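Ticket 745 - Perkora Home storage desk
Subject: Black frames don't fit the jewelry box as listed
Status: Open (reopened by customer)
Product: Navaratnam jewelry box, reddish brown, with lift-out tray
Add-on: square display frames, black

Customer, Sunday, 7:40 a.m.
The listing says the base "stores display frames flat with the lid closed." I have my doubts. The frames have a wide border and rounded corners, and the compartments have padded-looking walls that eat up space. Which compartment was this tested in? Also, there's a clear bag sitting in the window of my frame and I can't tell if it's packaging or part of the product.

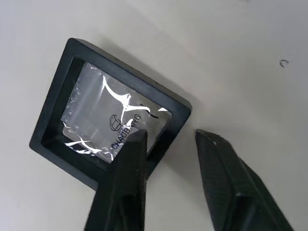
Frame with bag in the opening. Printing on the bag reads CHAOBANG, next to a cube logo.

Perkora support
Thanks for reaching out! The bag is packing material and can be thrown out. All Navaratnam boxes are checked for fit before leaving our Pamstead warehouse. Please try removing the tray first.

Customer
The tray was already out. That was the first thing I did, before I wrote to you. And "checked for fit" with what? Your page gives the frame as 300 grams and gives no width at all. I was not planning to weigh it into the box.

What I tried:
Frame flat in the long narrow compartment at the back - no.
Frame flat in the larger left section - one corner rides up on the divider.
Frame near the front, lid up - it sits there, but I wouldn't call it stored.
Lid down on that - stops short, clasp won't reach.
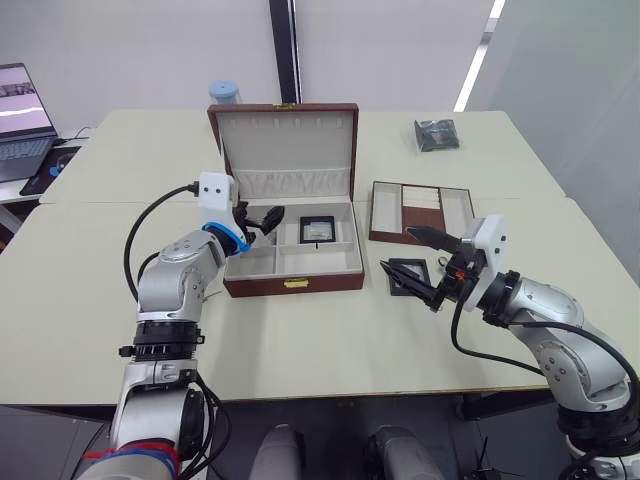
I also tried the gathered pocket in the lid, since the chat agent suggested it. The pocket is fabric. It sags with a frame in it and I don't believe anyone there has tried this. The ring slots in the tray are fine, by the way. No complaint about the tray.

Perkora support
We're sorry for the trouble. Our notes under article 308 recommend letting the lining settle for 7 days after unboxing. Could you try again after that?

Customer
Settle into what? The divider isn't going to get shorter. I'll wait the 7 days so you can tick your box, but I want two things in writing: the inside width of the left section, and whether the Prelenex version has the same base. If it does, don't offer it to me as an exchange.

Perkora support
Passed to the product team. Ticket stays open.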